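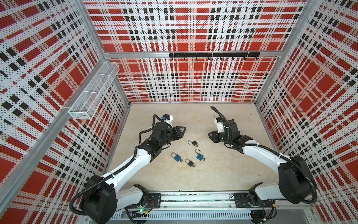
News > Workshop > Fittings

Trisstead adds printed panels to its enclosure range

Trisstead has begun selling perforated wall panels with a printed finish, starting with a red, white and black plaid. The panels fit between aluminium posts and crossbars, and the print runs across the holes. Each panel is rated for a load of 5 kg per hook rack or mesh basket — the same as the plain version. Koltau will handle orders from December, with a first batch of 400 panels. Lead time for larger runs is about 84 days. Floor sheets are sold separately.

Filed under: Panels and storage

News Products Suppliers Contact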